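Print this page | E-mail this page

Ticket 1767
Subject: Small table rocks and slides, playroom end of the common room
Site: Tulum building, ground floor
Opened by: Janaína Teixeira
Assigned to: Marcelino Bastos
Status: Open, waiting on part
Opened: Mar 16, 2026

Janaína Teixeira wrote:
The small table with the black legs is rocking again. It does it when anyone leans on the right end, and today it slid far enough that a cup went over. I put folded card under one foot and that held until lunch. We need the table for the afternoon group. Can somebody look at it, or tell me if it should come out of the room?

Marcelino Bastos wrote:
Which table is it? There are two Pullitz tables on the list for that room, one with a fixed frame and one that folds. The folding one has a slanted leg. If it's that one, please check whether the catch under the top closes all the way.

Janaína Teixeira wrote:
The slanted one. I can't tell if the catch is closed. It clicks, but you can still push the leg with a finger.

Marcelino Bastos wrote:
Then the catch is worn. Don't use card under the feet, it makes the leg take the load sideways. Stand it on the flat part of the floor and keep heavy things off it. I will be over tomorrow morning.

Marcelino Bastos wrote:
Visited. Notes:
- Turned the table over. Catch spring is weak and the plate has a groove in it. Bent the plate back by hand, which took out most of the play.
- Tightened both screws at the hinge. One was turning freely, so I put in the next size up.
- Rubber foot missing from one leg. Fitted a spare from the van. It's a bit taller than the old ones.
- Put the table back up and leaned on all four corners. Left side good. Right side still dips.
Result: better, not fixed. Needs a new catch.

Howard Greenwood wrote:
Is this covered? I have the order number for those tables as 185 but no end date for the warranty.

Marcelino Bastos wrote:
Asked Stestilham, who supplied them. They want a picture of the table set up where it normally stands, and the order number. They say the catch is a stock part and comes with its own screws. If it's not covered we can buy the part alone.

Rosimeire Brandão wrote:
I'm in that room most afternoons. Two things that may help. The table was fine when it stood by the wall and started rocking after we moved it out to make space for the toys. Also there is a cable on the floor in that area. I don't know if a foot was ever on top of it, but it could have been.

Marcelino Bastos wrote:
Good point about the cable. A foot on a cable would give the same wobble. Please keep the legs clear of it and try the table again before the part comes. Can you attach the picture for Stestilham too?

Rosimeire Brandão wrote:
Attached. I have not put anything under the feet.
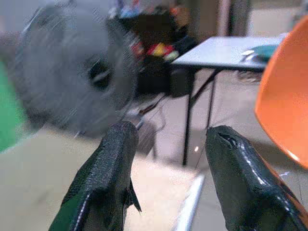
Attachment 1: table in its usual place, straight leg and slanted leg, cable on the floor to the left.

Marcelino Bastos wrote:
Thanks, the legs show well enough. Forwarded with the order number. When you try it again, please take the teal thing off the right end first. I want to know if it dips with nothing on it.

Rosimeire Brandão wrote:
Tried it with the top cleared and the feet away from the cable. Still dips on the right. Less than before your visit.

Marcelino Bastos wrote:
OK, so it is the catch. Stestilham confirmed they have the part and will send it in April. They haven't said yet who pays. Until then: light use only, no leaning, and fold it away if the room is busy. Leaving this ticket open.

Howard Greenwood wrote:
If they charge for it, put it on the furniture budget and copy me.

Print this page | E-mail this page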